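Sirkka Hakala and the trouble with socks

I'd been told to bring my washing. I thought it was a joke, so I turned up at Sirkka Hakala's flat with a notebook and a packet of ginger biscuits, and she looked at my hands and said, "Where is it, then?" I had to go home and fetch a bagful (luckily I only live two streets away).

Sirkka runs the Thursday folding mornings above the old Pismont shoe shop, and people have been on at me for ages to write something about them. I'll admit I wasn't keen. I'm someone who keeps clean clothes on a chair until the chair is full, and then I find another chair. But she's very good company, and I came away with a tidy bag and more opinions about knitwear than I'd had at breakfast.

She started the mornings in June last year, after clearing her aunt's house. "There were 137 single socks," she told me. "I know because I counted them on the stairs, one evening when I didn't want to do the wardrobe. All clean. All folded in half, very nicely, waiting for the other one to come back."

Did any of them?

"Thirty pairs, in the end! They'd been in different rooms. She had a basket upstairs and a basket downstairs and never once tipped them out together."

So that's the first thing she teaches, and it's hardly a secret. Tip everything out in one place, on a table and never on the bed. She's fierce about beds. "A bed is soft, so everything you put down sinks and wrinkles, and then it's night and you want to sleep, and the whole lot goes on the floor." A table makes you finish, she reckons, as you'll be wanting your tea on it.

We tipped mine out. I apologised for most of it. Sirkka wasn't listening, she was already pulling out the knitted things and putting them to one side, which she always does before she touches a shirt or a towel. Knits remember how you leave them, she says. Cotton sheets you can bully.

"Lay it down, take your hands away and look at it," she said, about a bed sock of mine that I'd already started rolling into a ball. I wasn't allowed to roll it. Balling is the great crime on Thursdays, it seems, with the cuff of one sock stretched over the pair of them like a hat. "You do that a hundred times and then you write to the shop to say the elastic has gone!"

What she does instead takes a few seconds. The sock goes down on its side and you stroke it from the toe towards the cuff with the flat of your hand. Never tug. Any fat fold gets pushed out to the nearest edge, the other sock goes on top, and the two are folded over in thirds and stood upright in the drawer. I did six pairs and my last was nearly as good as her first.

I asked whether she uses any of the gadgets. She owned a Ploser folding board for a while, a present from her sister, and it's now under a plant. "It was fine for T-shirts if you only own T-shirts." She's fonder of her Fandico drawer dividers, although she says a cut-down cereal packet does the same job and costs you a breakfast.

And the ones with no partner? I had four by this stage, sitting in a sad row by my elbow. Sirkka gives an odd sock one month. It lives in a bag on the back of the door, and on the last day of the month you go through the bag, and whatever's still single becomes a duster or goes in the textile bank on Essien Road.
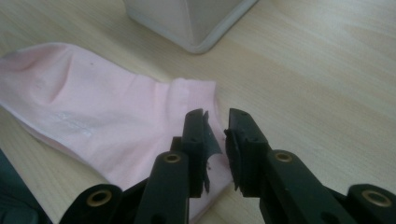
Not everyone on Thursdays goes along with that. A month is far too short, according to Maureen, who has had a sock come back after two years from inside a duvet cover and would have been furious to find she'd cleaned the bath with its twin. Sirkka rolled her eyes at this, but kindly. They've clearly had it out before.

"Maureen can keep hers as long as she likes," she said. "She has a bigger door."

We moved on to little whitish bits, which I'd always put down to the washing powder. Sometimes it is, says Sirkka, and sometimes it's a tissue, and you can only tell by rubbing. Powder brushes away and tissue clings. Either way she deals with it on the table before folding, with a dry washing-up sponge kept just for that. I tried it on a navy jumper and I'm a convert.

The mornings run from ten until twelve, the door's at the side, and you pay what you like towards the kettle. Bring a bag you can carry up the stairs, as there are a lot of them. I've still got one chair to clear, so I'll be there next week with the rest.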